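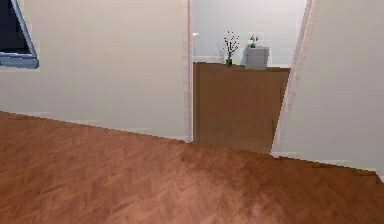
Finishing Thorlacius, nineteen years late

By Crescencio Peñalver
June
5 comments | 43 shares

I first played Thorlacius on a borrowed disc when I was at school, got as far as the lighthouse and gave it back. I always meant to finish it. Last month I found a boxed copy in a charity shop with the manual still inside, so I cleared a few evenings and started again from the beginning.

The game itself has aged better than I expected. You play a surveyor sent to value an island estate after the owner has gone missing, and most of the first hour is spent reading his letters. The letters are well written. The voice acting is not, apart from the housekeeper, who sounds as though she was recorded in a different building from everyone else and is much better for it.

What I had forgotten is how little it tells you. There's no journal and no map. The manual has two blank pages at the back headed Notes, and I used both of them before I'd got out of the boathouse.

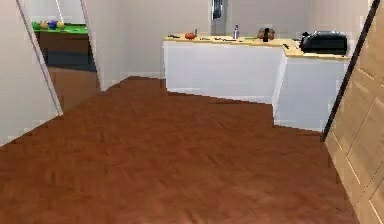

The tide puzzle is the one everybody remembers. You have to set three clocks to match the high water times in the harbour log, but the log is in the owner's handwriting and his ones look like sevens. I got it wrong for most of an evening. In the end I looked at an old walkthrough by Selamawit Fikre, which is still the best thing written on this game. It's a plain text file, 781 lines long, and she warns you before every spoiler. She also explains the ones and sevens, so it wasn't just me.

After the clocks it gets easier, perhaps too easy. The lighthouse takes ten minutes once you have the oil. The last chapter is mostly corridors and one long conversation, and I guessed who had written the second will well before the surveyor did.
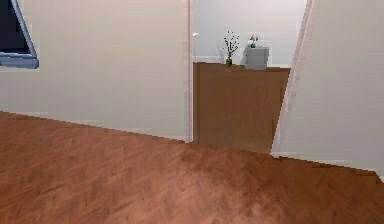
Last edited in June: corrected the bit about save slots.

Saving is the main annoyance. You get five slots, and the game will let you save after you've dropped the brass key down the well, at which point you can't finish. I did this. Keep one slot from the start of each chapter and leave it alone.

It ran on my old laptop without a patch, though the music skips when you open the inventory - turning the sound quality down a notch fixed it for me.

I'm going to try Hevoto next, by the same writer. I've read that the puzzles are harder and the story is shorter. If anyone has a copy of the manual, I'd like a scan of the star chart, as mine is missing that page.

5 comments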